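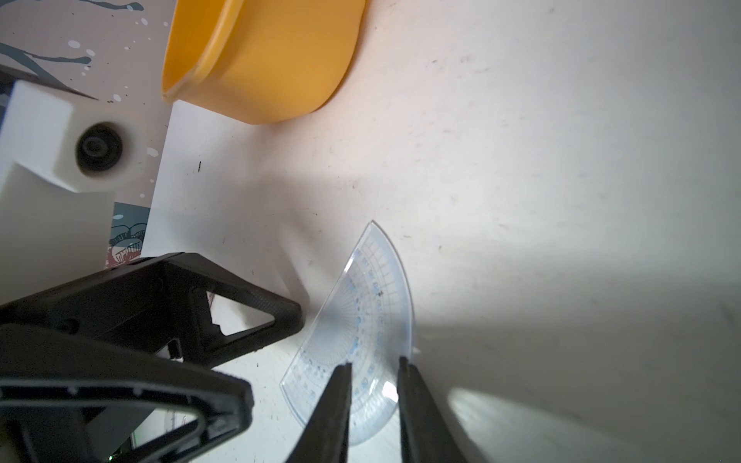

Back to school geometry stuff, what do you buy? (sorting the drawer)

pemberlyn
Ok so going thru the math drawer before the new term and its a mess. Clear plastic everything. My kid is in 6th, teacher list says "protractor, set square, ruler" and thats it, no sizes. Do I keep the old clear protractor or get new? Numbers are that pale blue that rubs off. Also white desk, so a clear one just vanishes.

grabbit28
Keep it. If you can still read 90 and the base line its fine

Aiman Raju
Disagree. I tutor, and faded numbers cause more wrong answers than anything. Kid reads the wrong ring, gets 130 instead of 50, tears. Replace it. They cost nothing.

grabbit28
reading the wrong ring isnt a fading problem tho. brand new ones have two rings too

Aiman Raju
Fair. Still harder when you're squinting.

pemberlyn
lol ok. What about color? Store had pink, green, clear. Fehr set was the cheapest, Mukard one had a tin

oddsock_t
Colored all the way. Pink ones here, found in 2 seconds on a white table. Clear ones I've stepped on. More than once
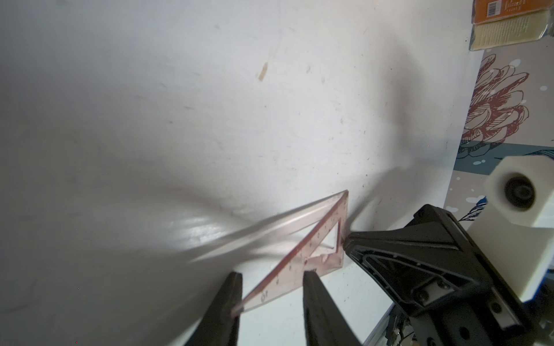 and get the set square with a cutout in it, way easier to pick up off a flat desk. Fingernail under the inside edge and done. Solid ones stick like glue

Tollhouse Mom
Tinted is harder to see pencil lines through, our teacher in Cletham asked for clear only. Check first!!

oddsock_t
never had that problem, its see-through pink not paint

Tollhouse Mom
Just saying what she told us. She had 28 kids and half couldnt see thier lines.

Aiman Raju
Light pencil + dark tint, yes it's a thing. Pale tint is ok. Use a sharper pencil.

grabbit28
skip the tin btw. Lid bends by October, then nothing shuts. Zip pouch

pemberlyn
Tin was 18 bucks so yeah no. Going pink set square, new clear protractor, sharpie dot on the corner so I can find it. Does sharpie come off if teacher complains?

oddsock_t
rubbing alcohol. test a corner, it can take the printed numbers too

Aiman Raju
Put a bit of tape on instead. Name on the tape.

pemberlyn
Tape it is. Anyone need 3 rulers with no zero end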